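在仿真里练习抓圆柱:给新社员的腕部视角入门教程

每年三月新社员进组,大家最着急的都是同一件事:什么时候能让机械爪动起来。我们很理解这种心情(写教程的人当年也是第一天就想按启动键的),所以今年把入门练习重新整理了一遍,从打开软件到在腕部视角里对准一根圆柱,照着做下来,一个下午足够了,中间还来得及吃点东西。

做完这个练习,你就会搭一个最小的抓取场景,会把相机挂到机械爪上,也会看着腕部视角一点点把爪子送到圆柱旁边。Þorgeirsson 杯的桌面任务就是从这类动作开始的,打算报名的同学请一定自己完整做一遍,别只在旁边看同桌做。

开始之前

请先确认电脑上装好了 Liteck 仿真环境,版本跟社团共享盘里的一致。版本不一致的话,材质路径会对不上,桌面会变成一片刺眼的粉色,这种情况每年都有人遇到,不用慌,重装就好。

然后从共享盘里复制“入门_圆柱”文件夹。请复制到自己的目录里再打开,千万别直接在共享盘上改!去年有位同学好心把圆柱改成了球,后面整组人调了一晚上的参数,越调越糊涂。文件夹里有桌面、圆柱和 Plorko 两指爪的模型,还有一份空白的练习记录表。

第一步:放桌面

新建场景,把桌面模型拖进来,高度归零。材质选浅橙色的木纹,这是社团一直用的底色。深色的零件放在上面,轮廓比较清楚,看腕部视角的时候眼睛不会太累。如果木纹的方向跟你同桌的不一样,没有关系,不影响练习。

放好以后在属性栏里把桌面设成“固定”。忘记这一步的话,一点运行,桌面就会带着上面的东西一起往下掉,看起来挺壮观的,可惜没有什么用处。

第二步:放圆柱

把圆柱拖到桌面上。直径填 40 毫米,高度填 230 毫米,颜色用深灰,底面贴住桌面。填完记得看一眼单位,Liteck 默认用的是米,你要是直接写 230,圆柱会比教学楼还高,视野里就只剩下一堵灰墙了。

摩擦系数先用模板里的值,不要改。我们知道你很想改,等基本动作熟练了,后面的练习里有专门调摩擦的部分,到时候随便你怎么折腾。

圆柱落到桌上以后先运行 2 秒,看它有没有抖动。有轻微抖动,多半是底面陷进桌面里去了,往上提一点点再运行。一直到它安安静静站着为止,再做下一步。

第三步:装机械爪

把 Plorko 两指爪接到机械臂末端的法兰坐标系上。连接的时候软件会问要不要“保持当前位姿”,请选“否”,让爪子自动吸附过去。选了“是”的话,爪子会飘在半空中跟着机械臂走,乍一看好像也能用,等到真正去夹东西的时候,位置全是偏的。

接好之后打开控制面板,拖动开合滑条,来回试几次,两根手指应该同时动、幅度一样。只有一边动的话,去关节列表里看看“联动”有没有勾上。

第四步:挂相机

很多同学在这里卡得最久,所以我们写细一点,您多担待。

新建一个相机,父级选机械爪的底座。不要选手指!挂在手指上,爪子一开一合,整个视野就跟着晃,看久了会头晕。也不要挂在世界坐标系下面,那样机械臂走了,相机还留在原地。

接下来调相机的朝向。让它朝着手指伸出去的方向看,同时在视野下方留出一部分爪子。有些新同学觉得爪子挡在那里碍事,想办法把它移出去,结果对准的时候完全没有参照,只好凭感觉猜。请把爪子留着,慢慢你就会发现,靠近目标的时候眼睛总会不自觉地去找它。

阴影选项也请打开。阴影质量有好几档,练习用低档就可以,边缘会有一点锯齿,一格一格像台阶,不要以为是显卡坏了(真的有人为此去重装驱动)。要是你的电脑比较新,可以把采样数调到 16,运行起来仍然吃力的话就调回去,练习成绩跟画质没有关系。

第五步:慢慢靠近

终于到了动手的时候!先把爪子完全张开,停在圆柱斜上方,切换到腕部视角。

第一遍请用单步模式,按一下走一小步。每走一步都看看圆柱在视野里往哪边偏,然后只修正一个方向,看清楚了再修正另一个。两个方向一起调,很容易绕来绕去,最后连自己从哪儿来的都忘了。

等两根手指一左一右到了圆柱旁边,就先停下来,别急着闭合。切到外部视角看一眼高度,再切到侧面看一眼手指离桌面还有多远。腕部视角对前后距离不太敏感,圆柱又是上下一样粗的东西,光看腕部视角很难判断自己夹的是哪一段,所以多切几次视角是值得的,熟练以后手会自己去按快捷键。

都满意了再慢慢闭合。闭合速度用模板里的慢速档,手指碰到圆柱后面板上的接触灯会亮,看到灯亮就松开滑条。最后往上提,提起来不滑,这一遍就算完成。没提起来也很正常,点“复位”重来就好,仿真的好处就是怎么摔都摔不坏。

常见的小毛病

视野全黑:相机多半陷在爪子模型里面了,沿着它自己的后方退一点。

圆柱一碰就飞:闭合太快,或者手指已经穿进了圆柱。先复位,再检查爪子在闭合之前是不是完全张开的。

左右总是反的:相机绕自身轴转了半圈,把滚转角改回来。也有同学干脆适应了反着操作,还用得挺顺,不过比赛的时候要用统一的相机设置,还是早点改过来比较好。

画面里有一块深色的东西,点不中也删不掉:先看看是不是影子。把光源挪一挪,它跟着动,就是影子了。

练习记录怎么交

每完成一遍,在记录表里写下有没有提起来、在哪一步修正得最多,再存一张腕部视角的截图。截图请直接用软件里的“导出视图”,不要拿手机对着屏幕拍。文件名写自己的昵称加练习编号,放进共享盘的“待看”文件夹,高年级的同学会在晚饭后陆续回复。回复可能有点啰嗦,请别介意,大家都是好意。

交上来的截图不需要漂亮,圆柱和爪子都能看清就行。拿不准的话,可以参照下面这一张。 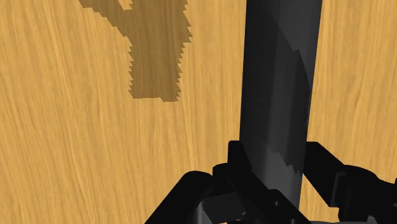 Trarkwood 机器人社 · 仿真组

对照的时候,主要看爪子的黑色部件有没有留在视野下方,深灰圆柱的两条直边是不是清清楚楚。左上方木纹上的那块暗影带着台阶状的边,你的影子落在别处也没有问题。圆柱的上端伸到视野外面同样不算错,不用为了拍全它去挪相机。有看不明白的地方,在“待看”文件夹里留一个文本文件,把问题写下来就好,写多长都行。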